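Budgeting for a two-arm bench setup, what am I forgetting?
Drostbridge Makers Board > Robots and Automation > Buying and Planning

tinsnips_r
Posted 6 April 2018

Hi all, long-time reader and I finally have a reason to post! Our little workshop group got the nod to put together a bench with two small arms on it. The plan is household stuff, mostly laundry. Pick up shirts, put them in a basket, take them out again, that sort of thing. We've got a fixed pot of money and I have to hand in a list with prices before the end of April, and once it's handed in I can't go back and ask for more until next year.

What I have so far:

2 x Skorken desktop arms with two-finger grippers
2 x wrist cameras
1 x fixed camera looking at the table
aluminum rail and mounting plates
table
computer (have one already, it's old but it runs)
spare gripper fingers, one set

I've got $769 left over after all that and I was going to put the whole lot toward upgrading the arms from the basic Skorken to the Nava, because the Nava is supposed to repeat its positions better. Talk me into it or out of it. And if there's something obvious missing from the list please shout now.

hexkeyhal
Out of it! Keep the Skorkens. For shirts you'll never see the difference. Cloth moves more than the arm's error the moment you touch it. I had a Nava on loan for 9 days and I loved it for putting pegs in holes, it's a lovely arm, and then I tried it on a dish towel and it was every bit as bad as the cheap one because my code was bad.

Put the money into spares. One set of fingers is not enough for two arms. You've got four fingers on the table and one set in the drawer, and you will drive one of them straight into the tabletop in week one, I promise you.

marlowe_bench
I'm going to disagree with hexkeyhal a bit (sorry). The arm's accuracy may not matter for shirts, fine. But tinsnips can't ask for money again until next year, and by then they'll be bored of shirts. If the bench is going to be used for anything small or stiff later, buy the better arm while there's cash. Fingers you can print at the library for pocket change. You can't print a Nava.

hexkeyhal
You can't print a shoulder motor either, and that's what goes. Buy one spare motor for each joint size. I waited 16 days for one from Covadov and the whole bench sat there doing nothing. Two arms means two chances to be waiting.

marlowe_bench
16 days isn't the end of the world though? I've waited longer for a couch.

hexkeyhal
It was when we had an open day in the middle of it.

plumbline
Boring reply from me. You've listed seven things and none of them is a cable. Nor a power strip, nor a powered USB hub, nor clamps. Every bench I've helped with has gone over on that kind of thing and every time somebody ends up paying out of their own pocket. I went back through my own receipts once and there were 13 separate orders for cables and connectors on one build. Thirteen! Most of them were because I bought them too short. An arm's cable has to reach when the arm is stretched all the way out and twisted, and then it needs slack on top of that.

Put a line in your budget that says "cables and small hardware" and make it bigger than feels decent.

tinsnips_r
Oh no. You're right, no cables. I think I assumed they came in the box with the arms?

plumbline
One does. The short one.

quillwort
Can I ask a dumb question, what's around the table? Walls, curtains, nothing? I ask because I put mine in the middle of a shared room and the background was different every single day. People's coats, a bike, the window blinds up or down. My fixed camera hated it, and I spent weeks thinking the problem was my settings.

tinsnips_r
Not dumb at all, I hadn't thought about it! It would be up against a wall on one side and open on the rest. The room has a big window, west side, so we get a lot of sun in the afternoon.

quillwort
Then please price up three walls. Doesn't have to be fancy. Posts in the corners and some sort of panel you can swap out.

ovenmitt_mike
Seconding walls. I'll be the voice for spending less in general though. I've watched three groups around here buy everything at once off a list, and every one of them has a shelf of stuff still in the bags. My suggestion would be buy ONE arm, get it doing something, then buy the second. Half the jobs people say need two arms can be done with one and a bit of patience. A shirt into a basket is a one-arm job!

tinsnips_r
I'd love to go slowly but the money has to be spent in one go, that's how the pot works. Use it or lose it.

ovenmitt_mike
Ugh. OK, then ignore me on that. I still say it's a one-arm job.

gantrygoose
Been meaning to jump in here all week. We have pretty much the bench you're describing, two arms on a rail at the front edge, a camera at each wrist plus a fixed view, and we went through this same argument when we were buying. Ours has walls on three sides with a tile pattern on them and aluminum posts at the back corners. They're the thing I'd buy first if I was starting over, so quillwort gets my vote.

I'll put some pictures up so you can see how much room things take, because that's the bit I got wrong on paper. The job is three shirts (pink, orange and blue) and a green basket. Look at where the arms are compared with where the shirts are before you order your table!

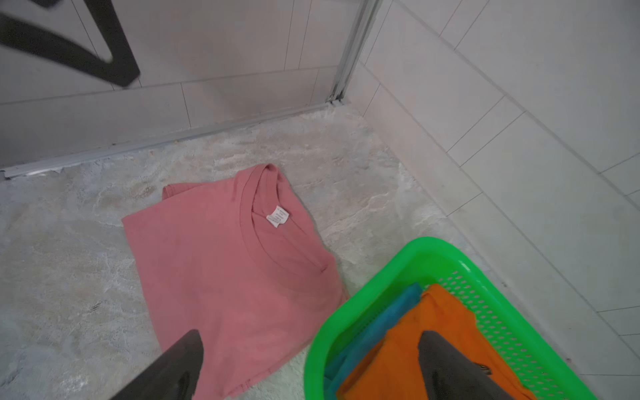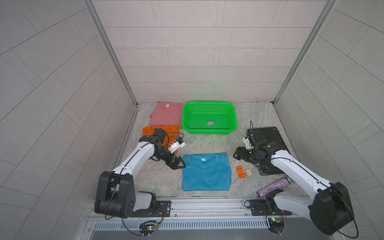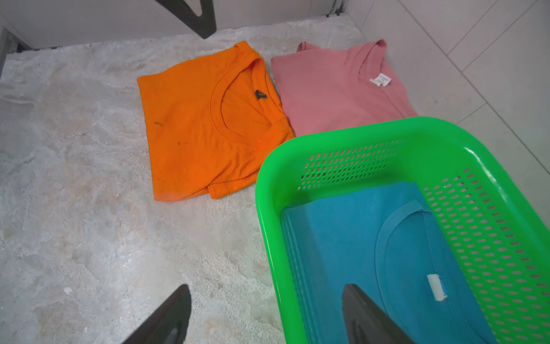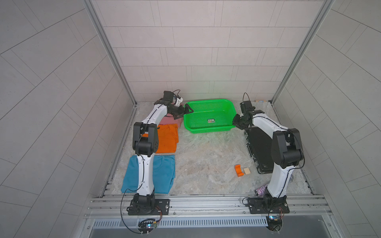

So on the money. I'd split your $769 in three and not touch the arm upgrade at all. First chunk goes on walls and a surface. Whatever you put down on the table, buy two of them, different patterns, because you'll want to swap and because a hard shiny top bounces light straight into the fixed camera. Second chunk is cables and boards and mounts (plumbline is so right, I could cry thinking about our cable drawer). Third chunk is props, and I bet you have zero dollars down for props.

By props I mean the boring stuff the arms pick up. We thought we'd just bring shirts from home. Then somebody wanted theirs back, and the replacement was a slightly different size and thicker cotton, and everything we'd set up for the first one was off. Buy your shirts new, all the same make, a few colors, and buy doubles of each. Same with the basket. We liked ours so much we went back for a spare and the store had stopped carrying that shape. I'm still sore about it. Also get a handful of small things, blocks and cubes and so on, for when you want a change from cloth.

And depth! Measure how far the arm reaches when the gripper is pointing DOWN, which is a lot shorter than the number on the Skorken sheet. The sheet gives you the arm straight out like it's trying to shake hands. If your table is too deep, the back row is just decoration.

hexkeyhal
Nothing for spare motors in that split? I'm hurt.

gantrygoose
Ha, OK, get one motor. One! For the shoulder. The little ones at the wrist you can usually get from Covadov pretty fast, or you could at the time we were buying, so check.

marlowe_bench
I still think you're all talking tinsnips into a bench that can only do laundry. But I'll give you the walls, I priced some panels last night for my own setup and they cost less than I'd guessed.

One thing on the two arms question, since mike brought it up. Having both means the left one can do the near side and the right one can do the far side and you never have to reach across. Reaching across is where my single arm runs into its own limits all day long.

ovenmitt_mike
Or you move the basket closer. Free!

quillwort
gantrygoose, do you light it from above or just use the room lights? I'm at the point of buying lamps and I keep going around in circles.

gantrygoose
Whatever you do keep it soft and even, that's my whole opinion. A bright spot on a plastic rim will drive you up the wall. I'd start with one cheap panel lamp and some tracing paper taped over it before you spend anything real. And with tinsnips's west window, a blackout blind should go on the list too, they're not much.

tinsnips_r
This is so much better than my list. OK, second draft:

2 x Skorken arms (basic ones, sorry marlowe!)
2 x wrist cameras, 1 x fixed camera
rail, mounting plates
table, depth to be decided AFTER I measure the reach pointing down
three walls and corner posts, two table coverings
cables, long ones, plus powered hub, power strip, clamps
spare fingers, two sets
one shoulder motor
shirts x 2 of each color, two baskets the same, some blocks
panel lamp, tracing paper, blackout blind

I added it up on the bus and I'm over by a little. I think the second table covering might have to be something from the fabric store, or I go down to one spare set of fingers and take marlowe's tip about printing the rest. Does anyone know if the printers at the Drostbridge library do the tougher plastic or only the regular kind?

marlowe_bench
Only the regular kind last time I went, but you can bring your own spool if you ask at the desk first. Regular is fine for fingers on cloth. Print them with thicker walls than the default and lay them on their side so the layers run along the finger, mine kept snapping across until I did that. I've got a file for the Skorken ones, I'll message it to you tonight.

plumbline
Add a label maker. You'll have two of every cable and they all look the same.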